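Gripper sim: arm closes on the bar and then launches itself off the table

Asked Aug 7, 2024 in Simulation & Motion -- 3 answers -- 823 views
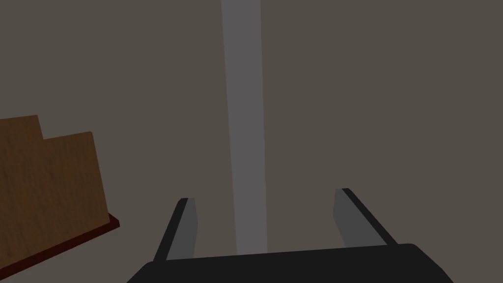

Have you checked the contact stiffness before anything else, asks the first comment from Coppens, and did the same thing happen in the release before this one?

Fair enough, so here is the long version. (And no, I can't tell you about the release before, I started on this one.)

I'm running a two-finger gripper in Sestuvent with the Hikodetti arm model. The task is dull. Come down with the fingers open, one on each side of a pale gray bar, close, lift a little, let go, go home. The view above is from the wrist camera on the way in, fingers wide open with the low end of the bar between them. The wooden thing on the left is an obstacle and the arm is supposed to leave it alone.

Most runs are fine. Then in some runs the fingers close, there's a very short shiver, and the entire arm leaves at a speed I can only call ambitious. Last night's batch was 3,373 runs and 254 of them ended this way. In the worst ones the simulator stops with "joint velocity limit exceeded" on joint 4, which I felt was putting it mildly.

What I've tried:

Lowering the closing speed by half. Fewer launches, but still launches.
Turning off collision on the wooden obstacle. No change, so I turned it back on.
Reinstalling. I know.
Swapping the bar for a plain cylinder. That one never fails, not once in a whole evening, and I'd love to know what it has against corners.

The reason I care is that the same controller goes on a real arm in December, and I'd be standing next to it. Is this a simulator bug or is my controller going to do that in the room with me?

Tags: gripper, contact, instability, safety

ANSWER 1 (accepted, 31 votes)

Almost certainly both, sorry.

The launch itself is a contact problem. Your fingers are told to close to zero width. There is a bar in the way and it's fixed to the world, so it doesn't budge. The position controller keeps asking for zero, the error stays big, the force climbs, and at some step a fingertip gets pushed inside the bar. The solver notices and shoves it back out in one time step. With a cylinder the push-out direction is nearly always sensible. With a box, if the fingertip gets in near an edge, the solver can pick the wrong face, and away you go.

Do these in order:

1. Put a force limit on the fingers. If you used the stock Hikodetti file, open it and look at the effort field. In mine it was 1,186, and I don't want to meet the finger that needs that.
2. Cut the time step in half. Slower, but you'll see right away if the count drops.
3. Stop commanding zero width. Command the width of the bar minus a hair.
4. Check that the bar's collision box matches the bar you see. Mine was once fatter than the visual by a finger's width and I spent two days blaming friction.

Now the part you won't like. The simulator invented the launch, but it didn't invent the command. A controller that squeezes a fixed object as hard as it can will do the same on hardware. You won't get flight, you'll get a bent fingertip or a tripped drive, or a pinched hand if yours is in there. Fix 1 and 3 have to go in the controller too. Then add a watchdog that stops the arm when finger effort stays high for longer than a normal grasp takes.

And don't stand next to it in December. Stand by the stop button, outside its reach, and run at low speed until you're bored.

ANSWER 2 (6 votes)

Agree with the above. One more thing to look at: if the bar isn't centered when you close, one finger touches first and drags the wrist sideways. Your arm is stiff, the bar is fixed, and something has to give. Log both finger contacts with time stamps and sort the bad runs by the gap between them. I did this with Grovis and nearly all of my bad runs were in the top of that list. Making the wrist a bit softer during the close took care of it.

ANSWER 3 (-2 votes)

just raise the joint velocity limit, then the error goes away

Comment on answer 3: So does the smoke alarm if you take the battery out.

Comment from the asker: Force limit in, width command changed, same seeds run again. Two launches left, both with one finger touching well before the other, so I'm on to answer 2 now. The effort field was exactly the number you said. I've written "stand by the button" on the whiteboard.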